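Saturday, October 8, 2022

Bench 2, sorting trays

Went in for the morning to finish the sorting bench. The rest of the shop was quiet so I had the long table to myself and could leave things spread out.

Background for anyone picking this up later: since August the small parts for the Griltport boards have been living in whatever was nearest, mostly bags inside bags. Twice we ordered parts we had. The plan agreed on the whiteboard was to put everything that comes off a teardown into open trays first, one kind per tray, and only bag and label once a tray has enough in it to be worth bagging.

Trays. Using the yellow-orange plastic ones, four on the table, two down the left side and two down the right, with the middle left clear. I tried all four in one block first and it was worse. You end up reaching over two trays to get to the third, and the teardown tray has nowhere sensible to go. With two columns the steel tray sits at the far side of the table in the middle and everything gets moved outward from it. The left pair are pushed together with no gap. Parts used to drop down between them and roll off.

The trays came from Trakwood with the last shelving order. Good thick rim, easy to pick up one-handed. The floor is glossy, and that is my one complaint. Under the ceiling lights you get glare patches and anything shiny lying in one of them is hard to see. Turning off the row of lights over the window side helps a bit. I did not want to work without them so I left them on. Might try a sheet of gray paper in the bottom of one tray next week and see if it stays flat.

Cleaning. Wiped all four with a damp cloth and dish soap, then a dry cloth. There is still some scuffing and a few gray smudges that I could not shift. Tried isopropyl on one smudge for 60 seconds and saw no difference, so I left it alone. Did not try anything stronger, I don't know what the plastic is. Specks on the floor of a tray are not worth chasing for this job. Metal filings would be another matter, so please keep the trays away from the drill press.

Steel tray. White paper in the bottom, changed when it gets dirty. The paper is mostly there so small parts show up and don't slide around when the tray is moved. Boards and loose parts go on the paper as they come off and stay there until somebody decides which tray they belong in. Nothing goes back into the steel tray once it has been sorted. I know this sounds fussy, but last time half of the connectors got sorted twice.

Solenoids. The small push-pull ones get a tray to themselves. They were mixed in with the relays and the plungers catch on everything. The box from Imham says 24 V on the lid and I have been treating them all as 24 V, but the loose ones should be checked before anyone uses them. Coil resistance on the one I measured was 33 ohms. I wrote that on the box lid with the date left off, sorry, it was today. If you find one that reads far off from that, put it aside in a bag, don't put it back in the tray.

Put them down flat, plunger clear of the wall. If they get dropped in from height they bounce, and a bent plunger is no use to us.

Boards. The round red ones stay on the paper for now. They are crowded with parts and I don't want them in a plastic tray with loose metal knocking against them. Need to find out if the Guimarães order included any of the antistatic bags or if those were left off. The packing slip lists 200 bags but doesn't say what kind. Haven't opened that carton yet.

Marker. Writing on the outer wall of a tray works, but it has to be bigger. What I can read from my chair is nothing. Will redo it with the wide marker, on the side that faces the person sitting down, and on all of them the same way round.

Table. The seam down the middle of the white top is a nuisance for small screws. Not bad enough to tape over. I leave that strip bare anyway, apart from the tool I'm using at the time.
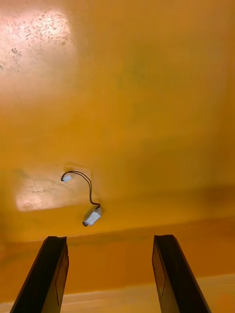
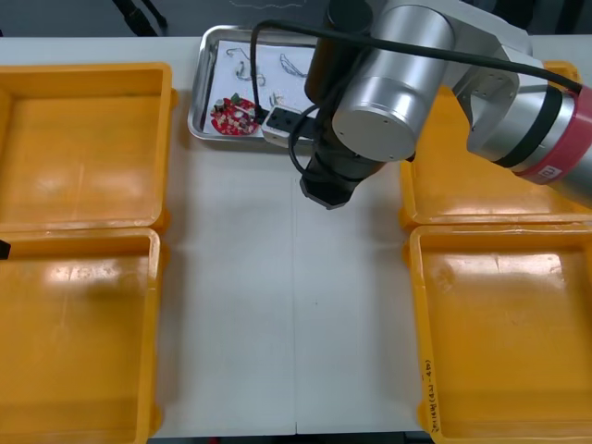
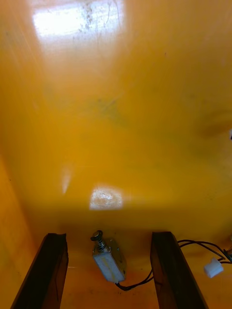

Bench 2, yellow-orange sorting trays. Full layout in the second picture, one of the small push-pull solenoids on the plastic in the third.

To do:
– gray paper in one tray, check the glare
– open the Guimarães carton, see what the bags are
– relabel the trays, large letters
– check the loose solenoids against the one I measured
– more white paper for the steel tray, we are nearly out

Stopped before lunch. Please leave the four trays where they are until Monday, the positions are what I want to try out – if one has to move, put it back in the same column.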